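Celport laundry folding kit: anyone running one past the trial?

Plindudance
We look after team uniforms for a youth league and Celport keeps emailing us about their two-arm folding kit. The pitch is up to 300 garments a shift, no sorting beforehand. I've heard that kind of thing before. They let me come in and watch for a morning. What I want to know is what it does with a heap, because that's how our stuff comes out of the dryer.
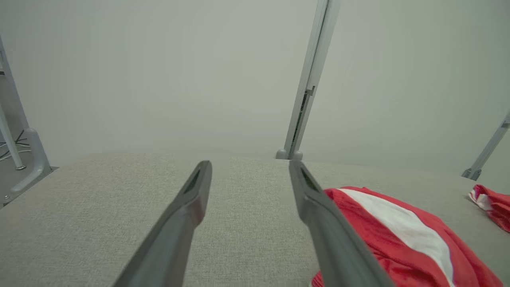 Fahy: Ask them for the number with no operator standing there. We had the trial for 5 weeks and the 300 only held for towels. Jerseys came in at 46 a shift with somebody straightening sleeves.

Plindudance
46? I could do that before lunch. Did they at least knock anything off the price?

Fahy
Nope. They said our fabric was "outside the profile." It was polyester. Everything we own is polyester.

mundine_wash
Going to disagree. We're on the same kit and it's fine if you give it one type of item at a time. Slow, sure, but it runs overnight and I don't pay it overtime. Fahy, did you ever do the May update?

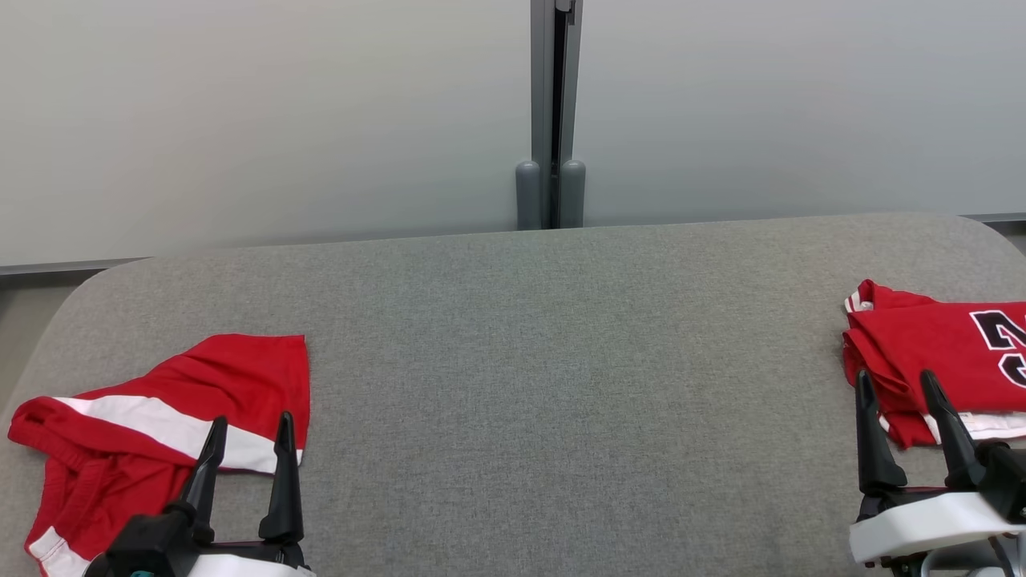

Plindudance
My trouble with one type at a time is that our bags come back mixed and the sorting is the part that eats my evenings. A folded towel tells me nothing. The red shorts with the white side stripe are much closer to our load, all bunched up at the waistband, and so is a jersey with a big number on it. I asked if the number has to end up facing out. The rep said it was "configurable" and then talked about the service plan.

Fahy
Yes we did the update. Same result.

mundine_wash
Then I don't know what to tell you, ours got better.

Plindudance
The service plan is 527 a month by the way, on top of the lease. Still waiting on that in writing.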